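September 2018, two-arm cell, Clonddale workshop

Went over our bench rules against the Stallex guidance for shared workspaces. Most of it we do already. Points to fix in the local sheet:

Speed. The sheet still says 425 mm/s at the gripper for cloth work. Should read 245 when anyone is seated at the nearby desks. The higher figure stays for when the bay is clear.

Reach. Only one gripper over the box at a time. The other holds open, clear of the rim, until the first has let go. Garments waiting their turn go on the table in front of the box, never on the rails.

Floor. Hazard-edged mat stays down while the arms are powered. Cables off the walkway. The ones near the desk and the fan need clipping, still on my list from the Ruggiero visit.

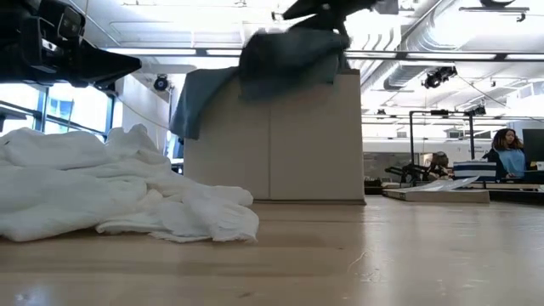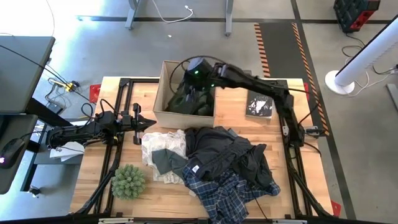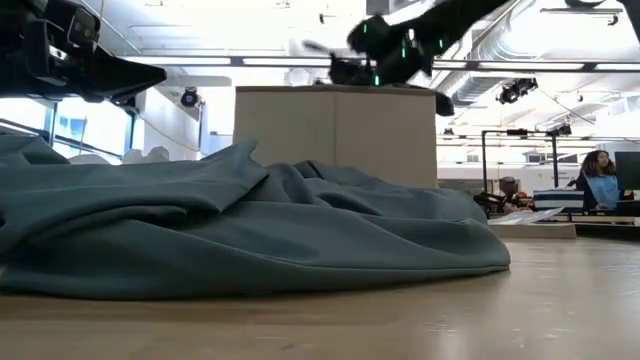 Box and cloth work on the wooden table, one gripper at the box and the other held off to the left.

Wrist cables: check for chafing every 19 hours of running, replace at 3,000 cycles whatever they look like. Log both in the Flornness book, with initials.

Not settled: whether loose items such as plants and books may stay on the tabletop. The guidance only says "clear of the working envelope". I'd ban them. Leave until the October review.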